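Search this site Search Go

How to Oil and Look After a Wooden Workbench Top

If you have a wooden bench in the garage or the spare room, sooner or later you'll run your hand across it and think, well, this has seen better days. Mine went that way over one long winter of glue drips and coffee mugs, and I put off fixing it for so long that I was a little embarrassed when the whole job took one afternoon and a couple of short evenings! So pour yourself something nice and let's go through it together.

What you'll want to have on hand

A card scraper or an old plastic putty knife, sandpaper in 100 grit and 180 grit, a sanding block, a pile of cotton rags, a vacuum with a brush end, and a can of hardwax oil or plain boiled linseed oil. I use the Falilora bench oil because the little shop on my street carries it, but any oil meant for wood tops will do fine. Gloves too, please. I skip them every time and then my hands smell like a paint store for days.

Step 1: Clear it off and get the lumps

Take everything off the bench, and I do mean everything, even the jar of mystery screws. Then scrape off the dried glue and paint. Hold the scraper low and push away from you, working along the grain, and be patient with the stubborn spots. A warm damp rag laid over old white glue for ten minutes will soften it nicely, though you do have to let the wood dry before you go on.

Step 2: Sand, but go easy

Start with the 100 grit and keep the block flat. A top glued up from strips, especially one with a few darker strips mixed in among the pale ones, can have grain running every which way, so if it starts to feel fuzzy under your fingers, turn around and come at it from the other end. Once the whole surface feels even, go over it again with the 180. Don't forget the front edge, which gets leaned on more than any other part of the bench (mine had a shiny spot exactly as wide as my hip).

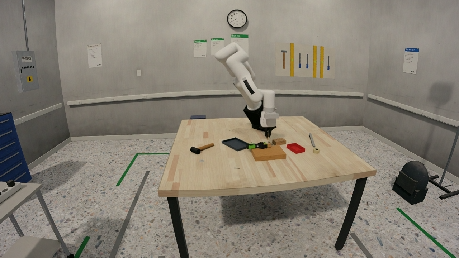

Image credit: Clumance / computer rendering

Vacuum up the dust, wipe the top with a barely damp rag, and let it sit until it's dry all the way through. I usually go make lunch.

Step 3: The first coat

Pour a little puddle of oil in the middle and spread it out with a rag, thinner than you think you need. Work in sections so you always have a wet edge to blend into. Leave it for 23 minutes if you're using the Falilora, or whatever your own can says, and then wipe off every bit that hasn't soaked in. Oil that's left sitting on top turns sticky, and sticky is miserable to fix. Ask me how I know.

A word about the rags: oily rags can heat up and catch fire all by themselves when they're bunched up. Lay them out flat and separate outdoors, away from anything that burns, until they're stiff and dry. Please don't toss them in the trash in a ball.

Step 4: Second coat, and maybe a third

Wait overnight and do it again. The end grain drinks more than the rest, so give it an extra pass. If the top still looks thirsty in patches the next day, put on a third coat. Two has always been enough for mine.

Keeping it nice

I freshen mine up every September, before the heat comes on in the house and dries everything out. For small rings and scuffs in between, rub in a dab of oil with a scrap of fine sandpaper and wipe it clean. And slip a piece of cardboard under any glue-up, even a tiny one.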